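Screw-top jar

A screw-top jar is a container, most often of glass, closed by a lid that turns onto a thread or set of lugs around the mouth. It is used for preserves, pickles, sauces, honey, coffee, cosmetics and many dry goods.

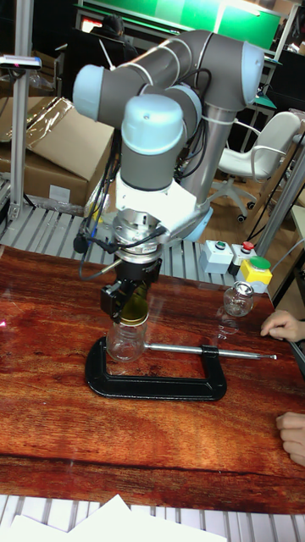 The form dates from the nineteenth century and took over from jars sealed with cork, wax, tied cloth or bladder. Most food jars sold today use a metal lid with a soft sealing ring on the underside, and many can be closed again after opening for as long as the contents keep.

Contents
1 History
2 Shape and parts
3 Types of closure
4 Manufacture
5 Filling and sealing
6 Opening
7 Reuse and recycling
8 Regional makers
9 See also

History

Before threaded glass was common, food was kept in stoneware crocks and wide-mouthed glass jars. The mouth was covered with waxed paper, a disk of leather or a piece of bladder, and tied with string. Fruit in heavy syrup kept well enough under such covers. Vegetables and meat did not, and were more often salted or dried.

In the early 1800s it was found that food heated in a closed container would stay sound for months. The first containers used for this were glass bottles with wide necks, stopped with cork and wired down. Corks were slow to fit and often leaked. Wax-sealed jars followed, with a groove around the mouth into which hot wax was poured over a tin cover. The wax had to be chipped out each time.

Glass jars with a molded thread came into household use in the second half of the century. Early ones had zinc caps, some lined with milk glass to keep the metal away from the food. A rubber ring sat on the shoulder of the jar and the cap was screwed down onto it. Two-piece lids, with a flat disk and a separate band, became common in home canning during the twentieth century. Food factories moved toward one-piece lug caps, which a machine could put on with a short turn.

Shape and parts

The top part of the jar, including the rim and thread, is called the finish. The name comes from hand glassmaking, when the mouth was the last part to be worked. Below the finish are the neck, shoulder, body and base. The rim itself is called the sealing surface and must be flat and free of chips.

The base of a molded jar is slightly hollow, so that it stands on a ring of glass at the outer edge. This ring often carries a pattern of small bumps or lines, which keeps scratches away from the smoother parts of the base. Marks on the base or heel may show the maker, the mold number and the capacity.

Types of closure

Continuous thread. The thread runs around the finish for one full turn or more. The lid is turned several times to remove it. This type is used on home canning jars, instant coffee and many plastic tubs.

Lug cap. The finish has several short, slanting threads, and the lid has the same number of inward-pointing lugs. A turn of less than half a circle is enough to open it. It is the usual type for jam, pasta sauce and pickles.

Press-on, twist-off cap. The lid has no lugs. It is pressed down while the lining is warm and soft, and the lining takes the shape of the thread. It is widely used for baby food.

Two-piece lid. A flat metal disk with a sealing ring is held down by a screw band. Once the jar has cooled and sealed, the band can be taken off and the disk stays in place.

Manufacture

Glass for jars is made mainly from sand, soda ash and limestone, with a share of crushed waste glass known as cullet. Cullet melts at a lower temperature than the raw materials, so a furnace with more of it needs less fuel. The melted glass is cut into lumps, called gobs, and each gob drops into a first mold that forms the finish and a rough hollow shape. The piece is then moved to a second mold and blown to its final size.

Newly formed jars are passed through a long oven called a lehr, where they cool slowly. Glass that cools too fast holds strain and may crack later with little warning. A thin coating is sprayed on the outside to help the jars slide past one another on the line.

Lids are stamped from tinplate or coated steel. The inside is lacquered to protect the metal from acid in the food. The outside may be printed, or given a plain white or gold-colored finish. The sealing compound is poured into the channel as a liquid while the lid spins, and is then baked.

Filling and sealing

Acid foods such as jam are often filled hot. The space between the food and the lid, called the headspace, fills with steam, and as the jar cools the steam turns back to water and leaves a partial vacuum. The pressure of the outside air then holds the lid down. Many lids have a raised button in the center that is pulled flat by the vacuum and pops up when the seal is broken.

Low-acid foods, including most vegetables, meat and fish, must be heated under pressure after the jar is closed. Boiling water alone does not reach a temperature high enough to destroy the spores that cause botulism. Home canners are advised to follow a tested recipe and to allow for altitude, as water boils at a lower temperature on high ground.

Opening

A new jar can be hard to open for two reasons. The vacuum pulls the lid against the rim, and the sealing ring grips the glass. Sugar or brine dried in the thread adds to the effect. Common methods include:

Running warm water over the lid, which makes the metal expand slightly
Wearing a rubber glove or wrapping a rubber band around the lid
Lifting the edge of the lid gently with a spoon or a purpose-made lever to let air in
Using a strap wrench or a fixed V-shaped opener mounted under a shelf

Striking the lid on a hard surface is also common but can chip the rim. Food from a jar with a chipped rim should be thrown away.

Reuse and recycling

Glass jars can be washed and used again for dry storage for many years. One-piece commercial lids are not recommended for repeat canning, as the ring is already marked by its first use. Canning bands may be used again if they are free of rust and dents, but the flat disks are normally used once.

For recycling, jars are usually emptied and rinsed. Some local programs ask for the lid to be left on and others want it removed. Ovenware and drinking glasses should be kept out of the jar bin, as they melt at different temperatures.

Regional makers

Small glassworks once supplied jars to nearby farms and canneries. The works at Burkcombe, opened by Jozef Dijkstra, made a squat preserving jar with a zinc cap and employed 266 people at its height. Its pattern book lists 47 sizes and shapes of jar, few of which were made in large numbers. The busiest month was July, when orders came in from soft fruit growers.

The nearby Kevlow works made a taller jar with a narrow shoulder, sold by the gross. Kevlow jars are marked on the heel with a K inside a diamond, and those in pale green glass are the most often collected. A local survey of surviving jars from both works recorded 303 pieces, most of them without their original caps.

See also

Canning
Bottle cap
Container glass
Crown cork
Food preservation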